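Chapter 9
Keeping Quiet: Silence as a Practice

What this chapter covers

Why so many traditions ask people to stop talking
The difference between a vow, a rule and a polite request
What goes on in a silent retreat, hour by hour
Noting your own reactions without writing a novel

Before you start

You should have read Chapter 8 on chanting and spoken prayer. The glossary entries for lay practice, noble silence and spiritual director will also help. Readers who skipped Chapter 8 because it asked them to chant are forgiven, and may go back to it after dark when the neighbours are out.

9.1 A long chapter on saying nothing

Textbooks about silence have an obvious problem, and this one runs from page 265 to page 276 without solving it. Most of the great teachers of silence were good talkers. They gave talks about it, answered questions about it, and had students who went home and wrote down every word. If they hadn't, we would have very little to study and you would have a lighter bag.

Silence turns up in Christian monasteries, in Buddhist meditation halls, in Quaker meeting rooms, in Hindu ashrams and among Sufi orders. It doesn't mean the same thing in each. A Quaker meeting is silent until someone feels moved to speak, so the quiet is a kind of waiting. In many Buddhist retreats the talking stops so that people can see how busy their minds are once there is no one left to blame. In a monastery the quiet may simply begin after the last prayers of the day and end in the morning, and it has the useful effect of getting everyone to bed.

We will use three working terms. A vow of silence is a promise, usually made to God or to a teacher, and it is rarer than films suggest. A rule of silence belongs to a place or an hour, and you take it on by walking through the door. A custom of silence is what happens when no one has written anything down but a visitor who chats at breakfast soon wishes there were a rule.

9.2 A case to carry through the chapter

Our main case is Drotgate, a small lay retreat house that belongs to no single tradition. It was set up by Ylva Viklund, a former piano teacher who had spent her working life listening to other people's scales and felt she had earned a rest. Each August the house holds its longest silent retreat. In the year we follow, 22 people took part.

The house rules fit on one card. Guests may speak to the retreat guide once a day. They may speak if something is on fire. Notes are allowed for medical needs and diet, and nothing else, a line added after one guest passed the whole table a written review of the soup.

Oda Aasen kept a diary on that retreat and has let us use it. On the first evening she wrote: "Very peaceful. I think I am a natural." On the second morning: "The man across from me eats toast in a way I can only call personal." By the third day she had made up a full life story for him, including a failed marriage and a boat. When the silence ended she learned that his name was Roald Lundgren, that he was happily married and that boats made him ill.

Most readers laugh at this passage and then recognise it. The mind fills a quiet room with furniture. Several traditions have a name for this habit, and we compare them in Section 9.4. For now, notice that Aasen broke no rule. She did not say a word to Lundgren, and by her own count of it she never stopped talking.

9.3 Does the silence have to be complete?

Guides disagree. Maj-Britt Isaksson, who led the retreat, lets people hum in the garden. Mirjam Mayrhofer, who led it before her, did not, and held that humming was only talking with the windows shut. Both positions have old and respectable roots, and you will be asked to defend one of them by the end of the chapter.

Before you read on, try the following. Sit somewhere ordinary, without a phone, a book or this book, for two periods of ten minutes on the same day. Afterwards write down what you were about to say, and to whom. Keep the page. You will need it for Section 9.5, and you may not enjoy reading it.
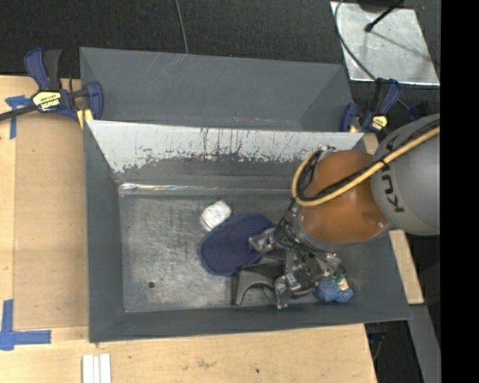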